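Cómo organizar una mochila pequeña para que no acabe todo en el fondo

Valdir Vieira
6 de marzo de 2018
Hola a todos. Mi hija lleva al taller de la tarde una mochila rosa, de esas con partes de plástico translúcido, y siempre vuelve hecha un revoltijo — el cuadernillo doblado, el estuche abajo del todo. ¿Cómo la ordenáis vosotros?

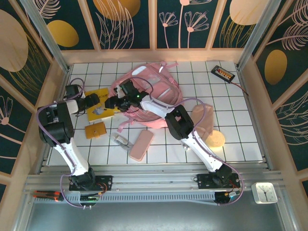 Le caben pocas cosas y no quisiera comprar otra antes de julio, que bastante la quiere ella.

Ida Thiele
¡Ay, qué recuerdos! Yo lo saco todo al suelo, lo miro con calma y guardo primero lo plano, pegado a la espalda. Luego el estuche, y lo menudo en una bolsita aparte. Con 2 bolsitas nos apañamos mi hijo y yo todo el curso — y que la llene ella, así sabrá dónde está cada cosa.

Tovar
Compra una más grande y listo. La mía es Henwood y cabe de todo.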